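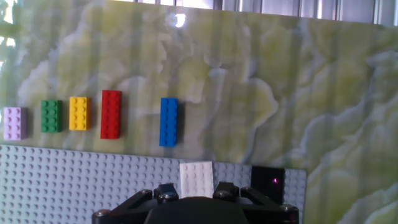 LEGO-style bricks on the green marbled panel.

Ticket: Parska finds catalogue, small finds plotting outside the trench
Status: Resolved, pending site confirmation
Opened: November 14, 2018
Site: Sowah, Roman-period settlement, lower terrace
Reported by: Ukotico field office

Summary
After the season's survey file was imported into Parska, the small finds layer drew well east of the excavated area. Context outlines and section lines drew correctly. The batch holds 335 records, mostly coins, copper alloy pins and glazed sherds.

Environment
Parska desktop client, shared database on the field office server. Survey data exported as CSV from the Skikov controller. Site grid in metres, local origin.

Steps to reproduce
Open the Sowah project. Turn on the trench outlines and the small finds layer. Zoom to layer. The view jumps to open paddock with every find in it and no trench.

Log
Checked the raw CSV in a text editor. Column order matches the import template. Eastings and northings are not swapped.

Spacing between finds is correct when measured against the paper plan. The scatter has the right shape and orientation, so scale and rotation were ruled out.
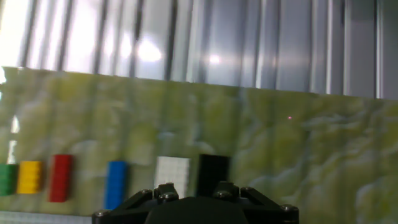

Measured the displacement on several finds with known positions, including the intaglio from the drain fill. Easting is out by 3000 m in each case. Northing and level agree with the day book.

Compared project settings with the controller job. The controller job had a false easting of 3000 applied at setup. Parska applies the same value on import when the project grid is set to "local, offset". The value was being added twice.

Cleared the offset in the import profile and re-ran the batch on a copy of the database. Finds now fall inside the trench outlines. 3 records were rejected in the re-run with "context not found".

Rejected records refer to context 16, which was split during post-excavation and closed in the catalogue. The sherds concerned need to be reassigned by the finds supervisor before they can be loaded. Support will not guess the new context from coordinates, as the cut is shared by both fills.
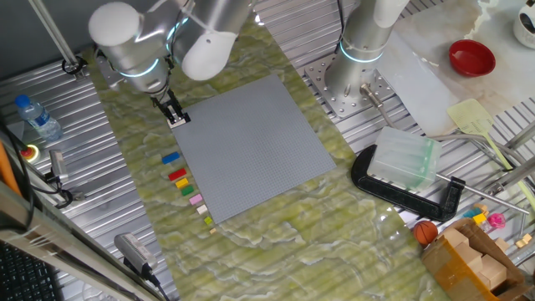

Applied the corrected profile to the live database after backup. Old layer deleted and index rebuilt. Distribution plots for coins and glass regenerated without errors. Labels printed from the first import do not carry coordinates and can stay on the bags.

Outstanding
Reassign the rejected sherds and import them separately.
Check whether the January test pit data used the same controller job. If it did, that layer has the same fault.
Lock the import profile so the offset field is greyed out for field users.

Workaround for sites on the older profile
Set the project grid to "local, no offset" before importing. Do not edit the coordinates in the CSV.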